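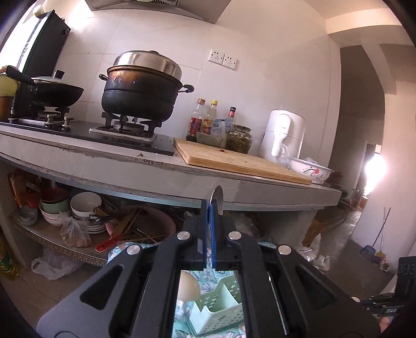

Section 2. Hand-Held Gripper and Work Area: Inspection Before Use

Unit: Tellen hand gripper, kitchen station, Pernau site
Inspector: Geetha D'Souza
Reviewed by: Wendelin Nägeli
Inspection interval: 200 operating hours
Hours at this inspection: 3580

Each item is marked Pass, Fail or Comment. Items marked Fail must be cleared by the reviewer before the unit is returned to use.

2.1 Arms free of cracks at the cut-out slots. Pass.
Comment: Both slots were wiped out and checked with a flashlight.

2.2 Bolt heads in the arms seated and undamaged. Comment.
The lower bolt on the left arm took a slight turn before reaching its setting. It has been marked with paint and is to be checked again at the next inspection.

2.3 Blue fingers matched in height and meeting evenly. Pass.

2.4 Finger surfaces free of grease and cuts. Comment.
Light cooking grease was found on both fingers. Cleaned with mild soap and water. Solvent is not permitted on the fingers.

2.5 Grip on the round blade. Pass.
The silver disc is to be held upright between the fingers. Operators are reminded that cut-resistant gloves are required whenever the disc is loaded or removed by hand.

2.6 Opening and closing movement smooth over the full range. Pass.
Comment: 58 cycles completed without sticking.

2.7 Camera view clear between the arms. Pass.

2.8 Gas burners off before the gripper is brought to the counter. Pass.
Burner controls were checked by hand. The wok and the steamer pot may remain on the stove top only when both burners are off.

2.9 Pot and pan handles turned clear of the path of the arms. Comment.
The side handle of the large pot projects to the right. The operator is to turn it toward the wall before work begins on that side.

2.10 Counter edge and tile surface. Comment.
The front edge is worn and stained. No sharp chips were felt. Referred to E. Rosenthal for repair.

2.11 Bottles and glass jar kept back against the wall. Pass.

2.12 Open shelf below the counter. Fail.
Chopsticks lie across the rim of the pink basin, and a red-handled utensil rests at the shelf edge. Both are to be moved back before the unit is used at this station.

2.13 Doorway and hallway open for passage. Pass.
The broom and dustpan are to remain against the hallway wall.

Reviewer's note: Item 2.12 is to be cleared and initialed. Item 2.2 is carried forward. Replacement fingers have been requested from Prokwood and will be fitted in July by F. Schumacher.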